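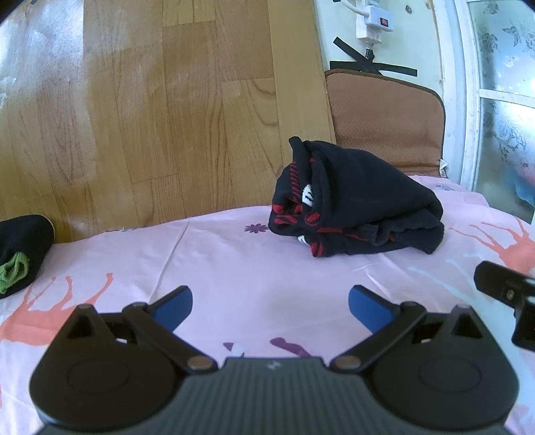 I run a tiny newsletter called Tawhiri, and I'm looking for people who'll keep a sleep diary with me through August. You write down when you went to bed, when you woke up, and whatever kept you up in between. I did a trial run in the spring and learned that I'm a much worse sleeper than I thought (thanks, 2 a.m. snacks!). I also want to hear about the bed itself — the sheets, the pillows, the black socks bundled up on the pink print because putting laundry away felt like too much. All of it goes in the diary.

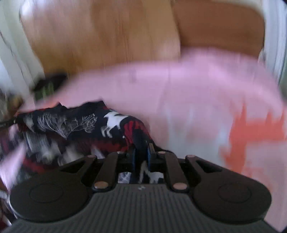
Pink bedspread, crumpled patterned fabric on top.

I have room for 63 people. You need to be over 18 and okay with filling in one page every morning, before coffee if you can stand it. Shift workers and new parents, please, please write in! There's no pay, but everybody gets the finished issue in print, and I'll change your name if you want.

Send me a few lines about how you sleep — Mackenzie MacLeod, Tawhiri, Box 295.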